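How Pindville households heard about the October flood
Student project report, second year

Submitted 25th April by Mwende Kombo, Ida Frerichs and Gediminas Kļaviņa
Supervisor: Rosemarie Petersen

1. What we wanted to find out

In October the Drolar rose over its banks and water got into the lower streets of Pindville. The county sent out warnings by text message, by local radio and through a siren at the pumping station. We wanted to know which of these reached people first, and whether people did anything when they heard it.

2. Method

We put a paper form through every door in the streets below the railway line, 604 in all. It had 15 questions and a box for comments. We got 430 back, most of them within a fortnight. A few came in after we had begun typing up and are included. Gediminas entered the answers and Ida checked them against the paper.

We also talked to Gunther Oltmanns, who farms on the Harbridge side and has kept a notebook of river levels for years. He let us copy the pages for October. His readings were taken from a painted post by the bridge, so they do not match the official gauge exactly, but the rise and fall have the same shape.
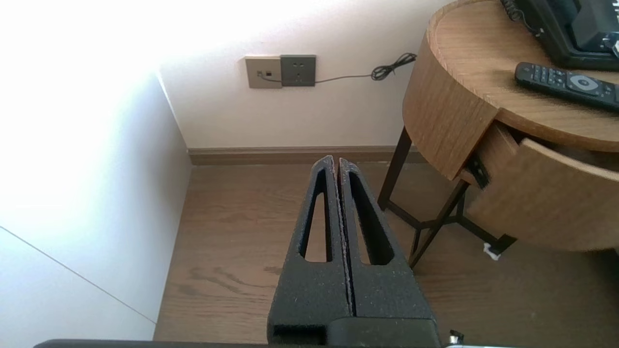
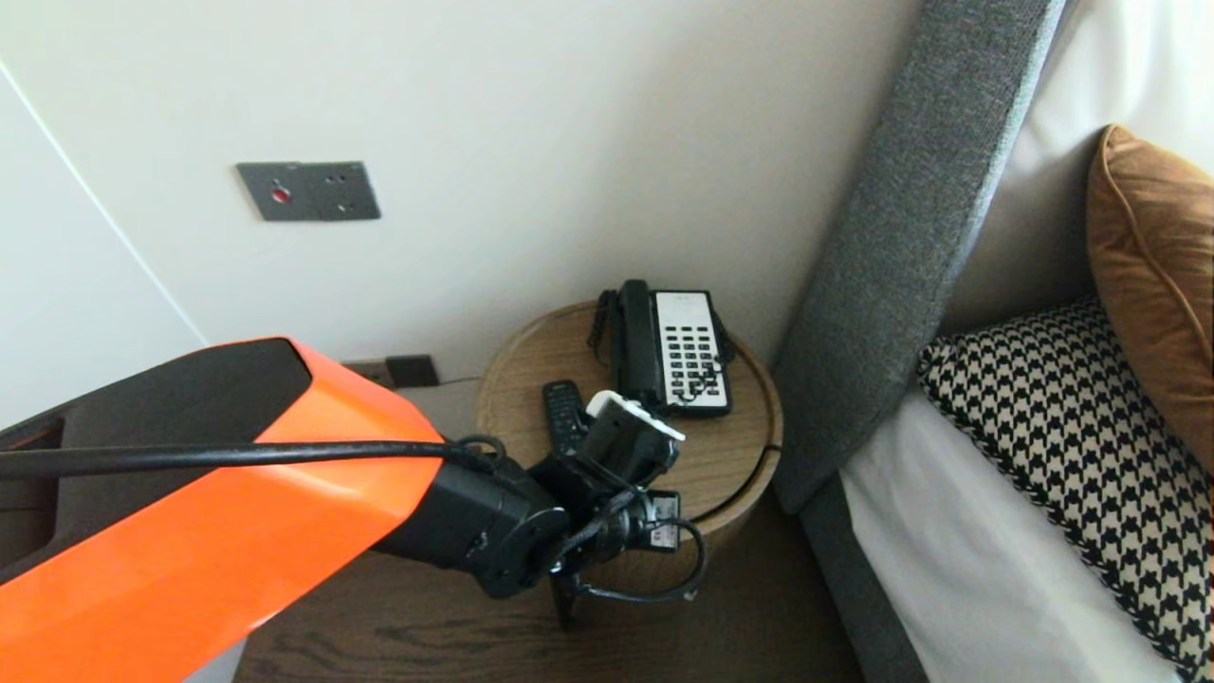
The bedside table with the telephone on it.

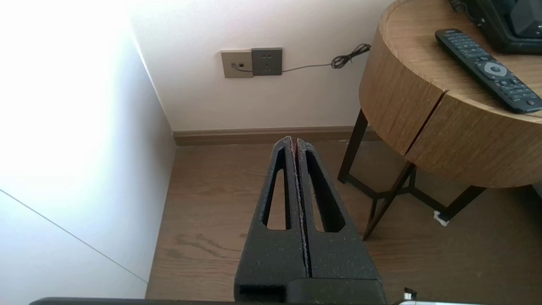
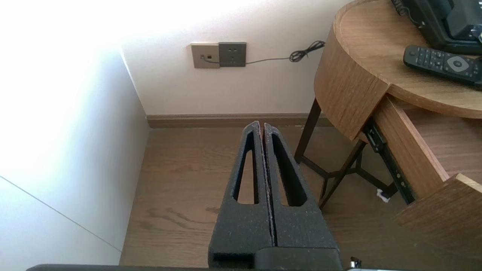
Harbridge College, Department of Geography and Environment

3. Results

The text message was the most common first warning. Older people were more likely to name a neighbour knocking on the door. Very few named the siren, and several who live close to the pumping station wrote that they slept through it. Radio came last, apart from people who were already up for an early shift.

Hearing the warning and acting on it were different things. Many people moved the car and then went back to bed. Those who had been flooded before were quicker to lift furniture and turn off the electricity at the box. Some new tenants wrote that they did not know their street could flood.

The comments were mostly about the wording of the text. It gave the name of the river but no street names, and people were unsure if it meant them.

4. Problems with the survey

We left out the caravan site because the post is held at the gate. Question 9 was badly worded and we have not used it. Mwende tried to rank the answers by distance from the river with the method in Hsu, but our street map was too rough for this, so the ranking covers only 3 streets.

5. What we suggest

Name the streets in the text message. Test the siren at night as well as in the daytime. Give new tenants a flood leaflet with their keys.

The forms are stored in the department office and the typed answers can be requested from Ida.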